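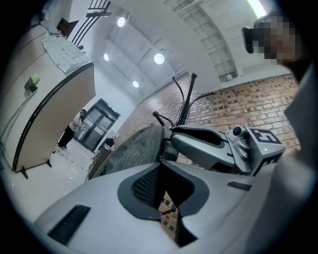 Anca Voicu writes that her plastic plugs spin in the hole as soon as the screw bites, and asks whether a fatter plug would cure it. It may, for a while. The usual fault is an oversized hole, and in old soft brick that comes from drilling on hammer.

## Fixing to soft brick

Brick from the 1870s is commonly softer than its mortar repairs and harder than its original lime. Our own shed wall dates from 1877 and will take a masonry bit on rotary alone.

- Drill into the body of the brick, at least 25 mm from any edge. Lime joints crumble and will not hold a plug.
- Leave hammer action off. If the bit stops advancing, sharpen or replace it before reaching for the switch.
- Start with a pilot hole 2 mm under the final diameter, then open it out in one pass.
- Mark depth on the bit with tape. For a 65 mm screw through a 19 mm batten, allow 46 mm in the wall plus 5 mm for dust.
- Clear the hole with a blow-out bulb or a length of aquarium tube. Wear glasses and look away.
- Push the plug 3 mm below the face so that it doesn't spread and spall the surface.

Where a hole has already gone oval, pull the plug, vacuum out the dust and use injection resin with a mesh sleeve. Matchsticks and toilet paper are not a repair. Resin needs its full cure time, and that roughly doubles in a cold garage, so check the cartridge table against the temperature of the wall – the air reading is of little use in April.

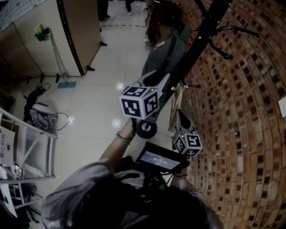
Most drill injuries at home are to the hand steadying the work, and clothing is often involved. A chuck at low speed still has enough torque to wind in a cuff before the trigger is released. A loose long-sleeved top like the grey one here should be swapped for something close-fitting or have its sleeves rolled firmly above the elbow, and thin bracelets such as the pair on the left wrist come off first. Gloves stay off near the bit as well. Tie back long hair.

Siu-ming Ho asked about brick dust on skirting boards. Tape a folded envelope under the mark, open side up, and drill. Wipe what remains with a dry brush; a damp cloth drives the red into unsealed paint.

Page last checked 7th March. Load tables for hollow block are on a separate sheet.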